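Equipment Planning for Service Robots
Session 5: What the quote leaves out
Notes by Imogen Penrose

Last week we admired the Belay brochure. This week we pay for it.

The quoted price buys a robot in a box. It doesn't buy the charger mount, the spare battery, the second spare battery, or the day someone spends mapping the building. Put each on its own line. "Sundries" is where budgets go to die, and Kwabena Lamptey will send the form back anyway.

Before you price anything, walk the room. Lounges are harder than labs: furniture on legs, glass, shiny floors, stairs. 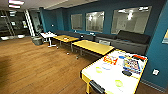
Write down the narrowest gap the machine must pass through and compare it with the width on the data sheet. Then add the arms, which the data sheet tends to forget.

Worked figures for the Illwood plan:
Service cover, per year: 2,660
Spare gripper pads, per set: 239
Staff training, days: 5

Cover runs from October, whether or not the robot has turned up by then. Ask for a later start in writing.

For next time: redo the Illwood plan with one machine leased instead of bought. Hand it to Dede Essien, on one side of paper.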